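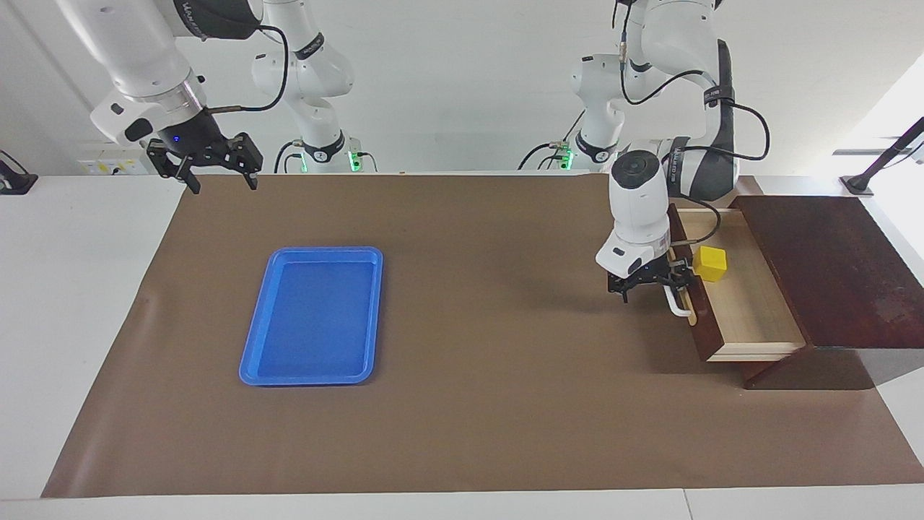 The Case Against the Tiny Drawer

Every May the catalogs start telling us that our desks would be calm if only we bought something with drawers in it. I have bought the something. Twice. I am not calm.

The current favorite is the small wooden cabinet, dark brown if you want to look serious, with a handle you can find without looking. The Risten costs $122, and I lived with one for 27 days. By the end it held batteries, a dead watch and takeout menus. I hadn't sorted anything. I had hidden it.

Shirley Kettle, who clears out home offices in Ackroyd, has little patience for them. "People open a drawer once to fill it," she told me. "Then they buy another cabinet." She prefers a plain open tray, the brighter the better, so the mess keeps annoying you until you deal with it.

Urs Ruchti, a cabinetmaker in Cunberg, naturally disagrees. He says a drawer that slides well gets used, and that most cheap ones stick by the second winter. Fair enough - mine did stick, and I did stop opening it.

I moved the menus to a plastic tray last month. They are still there, in full view, and two of the restaurants have closed.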